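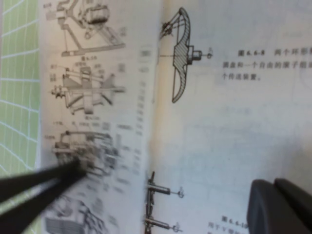

Workshop Tips from the Verkia Open Day

Verkia opened its automation shop to visitors in May. The page-handling demonstration at the Undura bench had the most to offer a home workshop. Notes follow.

Keep a manual flat. A thick book rises near the binding, and small print there is hard to read for a person or a camera. Open it at the middle, press along the gutter, then go to the page you need.

Use a gridded cutting mat under the work. The lines give you a quick check that a part has been put back where it was. Wipe the mat before each job - grit lifts a corner enough to matter.

Light from 2 sides. One lamp leaves a shadow in the fold.

Slow down near paper. The Undura arm was run at reduced speed for the last part of each approach. The same applies to a hand holding a screwdriver.

Check finger pads on any gripping tool, pliers included. The Liyanage technicians clean theirs with a damp cloth every 536 cycles and replace them at 3,000. At home, once a month is enough.

Mark drawings with paper flags, never tape. Tape pulls the surface off older stock.

Demonstrations end at 4 p.m. The Flarnance parts counter by the exit stays open later and sells single pads.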